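Brustesa Community Help
Home > Computers > Upgrades and Repairs

Old Dell desktop, four empty memory slots – does it matter which ones I fill?

Posted by Stunholm

Hello everyone, and please bear with me, I tend to go on a bit. I have an older Dell desktop that used to do all the bookkeeping in our little frame shop, and I would like to get it going again for my mother, who wants something with a big screen for her photos and recipes. The memory was taken out years ago (by me, I'm afraid, and I have no memory of where I put it) so I need to buy new sticks and start from scratch.

I have the side panel off and the tower lying down so I can get at everything. The processor is still sitting in its socket with the metal bracket around it. What I can't work out is the order. There are four slots for memory and I was only planning to buy two sticks. Does it matter which two slots they go in? One of them has DIMM4_CPU1 printed beside it, and I don't know if that means start there or finish there.

It's also rather dusty in the slots, and I'm nervous about pushing new parts down into that. Do I clean them first, and with what? I have a can of air, a soft paintbrush from the shop, and a vacuum cleaner, which my brother-in-law tells me to keep well away from it.
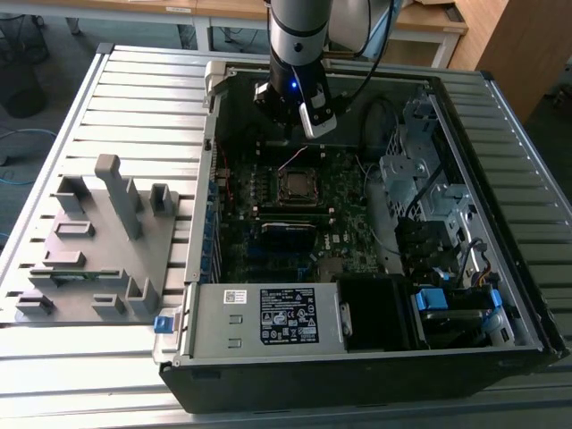
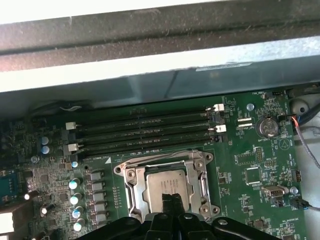
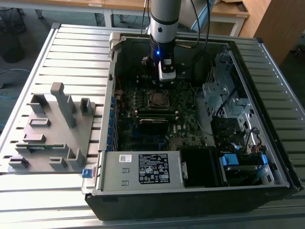 Last thing, and then I'll let you go. Should the metal bracket over the processor be opened up while I'm in there? Everything I read online talks about fresh thermal paste, and I have a new tube of it in the drawer, but I would happily leave that part alone if it's safe to. My budget is 56 dollars, so I don't want to ruin anything I'd have to replace. Thank you so much for any help, even if it's only to tell me to stop worrying!

3 replies

Tyagi

What a nice thing to do for your mother! Let me take your questions in the order I'd do the job.

Dust first. Unplug the power cord, hold the power button in for a few seconds, and then use the canned air in short puffs along the length of each slot, keeping the can upright. Your paintbrush is fine for the flat parts of the board if it's clean and dry and you go gently, but I wouldn't poke the bristles down into the slots themselves. Your brother-in-law is right about the vacuum. They can build up static.

Now the slots. The 4 in DIMM4 is the slot's number, so that one is normally the last to be filled. With two sticks you want a matched pair, and on many Dell boards they go in DIMM1 and DIMM2, but please don't take my word over the manual. Type the service tag from the sticker on the outside of the case into Dell's support page and look for the memory section in the owner's manual. It will tell you the type and the speed too, and that matters more than anything else before you spend your money. I once bought a pair rated at 800 for a machine that wanted something else altogether, and the notch was in the wrong place, so they wouldn't even go in.

When you have the right ones, open the latches at the ends of the slot, line up the notch and press straight down on both ends until the latches close. It takes a firmer push than you'd expect – I held my breath the first time.

As for the bracket, leave it closed. The paste goes on top of the processor, between it and the heatsink, so there's no need to lift the plate. Do make sure the processor's own heatsink goes back on before you turn the computer on, though! Wipe away any old paste with a lint-free cloth and a little rubbing alcohol, let it dry, put a dab the size of a pea in the middle, and tighten the screws a little at a time, going corner to corner.

Pleda

just put them in any slots, it'll beep if it doesn't like it. mine did and I moved them over and it was fine

Stunholm

Thank you both! I found the service tag and the manual is a proper one, 107 pages, with a drawing of the slots near the back. I hadn't understood that the paste goes on top and the bracket stays put, so that has saved me from doing something silly. The heatsink is in a shoebox with its screws. I'm going to order the sticks tonight and give everything a good going-over with the air while I wait for them to come. Mom has already asked whether it will play her card game.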